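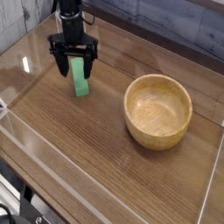 Gillespie Purves

18 March 2024

Adhesive shelf-life trial, week 7. Carried on with the Prikby two-part resin, old stock against new. The old tin has been open since before the move to the Pacheco building and the lid has never seated properly. Hardener is from the same batch for both, so any difference should be down to the resin.

Lap joints made up on Friday, beech on beech, clamped overnight in the rack by the window. Pulled this morning on the small tester. Mean for new resin 362 N, old resin 261 N. Failure in the new set was mostly in the timber, with torn fibres on both faces. The old set parted cleanly along the glue line, with a dull, slightly chalky surface on one side only. I have kept the halves, taped together and labelled, in the blue tray.

Two joints left out of the means. One was clamped out of square (my fault), the other had a knot running through the overlap. Raw readings are in the back of the book.

Mixing: the old resin was noticeably thicker and took longer to clear. Warmed it in the water bath before weighing, which helped, but I did not warm the new resin, so the two were not treated alike. This needs repeating with both tins warmed. Until then I would not quote the figures outside the group.

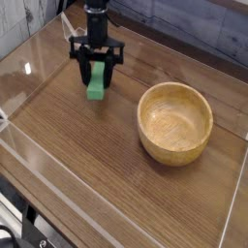

Joints and Adhesives Group, Materials Workshop

Scales: the Ovberg balance drifted again during the weighing. Re-zeroed before each cup. At these quantities the drift is small against the total, but it matters for the hardener, where the dose is low. Moved the balance away from the extractor — better, though still not steady in the last digit.

Surface preparation was 600 grit, wiped with solvent, left to dry with the door open. I suspect this is too fine for beech. The Bultska data sheet for their similar product asks for a coarser finish, and the clean break in the old set could be partly a keying problem. Against that, the new resin held on the same finish.

Next set:
Both tins warmed together, same bath, same time.
Half the coupons at the present grit, half coarser.
Cut the coupons from one board and mark the grain direction before sawing.
Fresh mixing sticks for every cup.

Old tin marked NOT FOR USE and moved to the bottom shelf. Please leave it there, I still need what is left in it.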